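Week 9: Tagging and Finding Media Assets

Welcome back, everybody! Last week we got footage into Irkura and watched the thumbnails fill in. This week is my favorite part of the whole course, because we get to the tags, and tags are where a pile of files starts to feel like a library you can really use.

Quick recap. An asset in Irkura is one file plus its record. The record lives in the database, the file lives on the storage volume, and the two are joined by the asset ID. Move a file by hand in your file browser and the ID no longer points anywhere (we'll break one on purpose in lab, it's fun!).

Fixed fields and free tags

Fixed fields are the ones the administrator sets up: project, shoot date, rights, format. You pick from a list. Free tags are whatever you type. Both are searchable, but they behave very differently once a collection grows. Our practice collection, Driltcombe, holds 2841 assets, and the first group to tag it left us with 53 spellings and variations of "interior." Try a search on just one of them and see how little comes back!

The cure is a controlled vocabulary. Write the list first, keep it short, and map the old tags onto it with the Merge Terms command. Merging keeps the old word as a synonym, so people who search the old way still land in the right place.

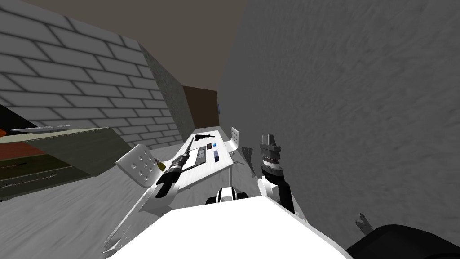
Figure 1. Rendered interior with a long white desk.

Proxies and search speed

A proxy is a small copy made for viewing. When you scrub through search results you're looking at proxies the entire time, and the full-size file stays put until you export. Hosel, the indexing service, reads the record and the proxy and never touches the original. That's why a search can feel instant even when the storage volume is crawling along.

Hosel rebuilds its index in 4 passes: names, fixed fields, free tags, then transcripts. If a new tag doesn't show up in search, look at the pass counter before you retype anything!

Lab

Open your copy of Driltcombe and log in to the Čierny server (same password as last time). Draft a vocabulary for the location field, merge the old terms into it, and run three saved searches before and after. Turn in both sets of results with a paragraph on what changed and what surprised you.

Reading: the Irkura manual, section on synonyms and parent terms. Bring questions, I love this stuff.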